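**Cart loading task: does the object have to be let go before the episode ends?**

**tramstead_ops**
We're rewriting the house rules for two-handed gripper work and I want opinions before it goes to the Losenberg site. Current wording is "episode ends when the object is at the target." Operators read that differently. Some stop with the jaws still closed on the object in the tray. Others open, back off, and then stop. We went through 651 episodes from July and 233 of them ended with the jaws closed.

**flatjaw**
Open and clear. Write it as a distance so there's no arguing. We use 5 cm between fingertips and object, both hands, then hold still.

**kmo_bench**
Disagree on the distance. Operators can't judge 5 cm while they're watching the tray, and you'll get people hunting around at the end trying to hit it. "Jaws fully open, hand above the cart handles" is something they can check by eye.

**flatjaw**
Depends on the cart. Ours doesn't have handles.

**kmo_bench**
Then use the rim of the top tray. My point is to use a landmark.

**tramstead_ops**
Landmark makes sense. Second question is the idle hand. Draft says the hand that isn't working stays open and over bare table, off the cloth. Too strict?

**r_dellow**
Too strict for cloth. Half the time the second hand needs to pin a fold or the object drags the fabric with it. I'd allow contact if it's doing a job and ban resting on it.

**flatjaw**
"If it's doing a job" can't be reviewed. Either the task sheet says two-hand cloth or it doesn't. We had a sheet like that on the Montes project and reviewers agreed on 85 percent of the clips, which was not good enough to train on.

**r_dellow**
So put it on the task sheet. I'm fine with that. Just don't make it a blanket rule.

**halfduplex**
Whatever you decide about hands, add a line about cables. Slack goes to the outside of each arm and never across the object. And check the floor before every session. We have over a dozen notes from the last batch that only say "cable pulled."

**tramstead_ops**
Cable line is in the Dramasau version, I'll copy it over. What about pressing down? I see a lot of grasps on round things where the operator squashes the object into the cloth first and then closes.

**kmo_bench**
I'd leave that alone. It's a normal way to pick up something that rolls.

**halfduplex**
Same. Only flag it if the cart moves. Ours is on casters and sits on the table, so a good shove will shift it.

**tramstead_ops**
OK, revised draft:

- Ends with jaws fully open and both hands above the top tray rim.
- Idle hand open and over bare table unless the task sheet says two-hand cloth.
- Cable slack to the outside.
- Pressing is allowed. Restart if the cart moves.

I'll leave it up until the end of the month.

**flatjaw**
Still want a number on the first one, but I can live with it.

**tramstead_ops**
Adding a picture to go next to the second rule.

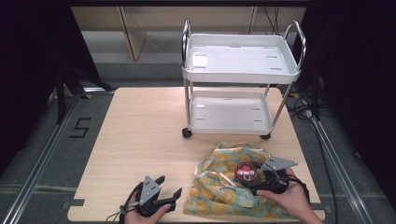 *Right jaws closed on the red ball, left hand open over bare table.*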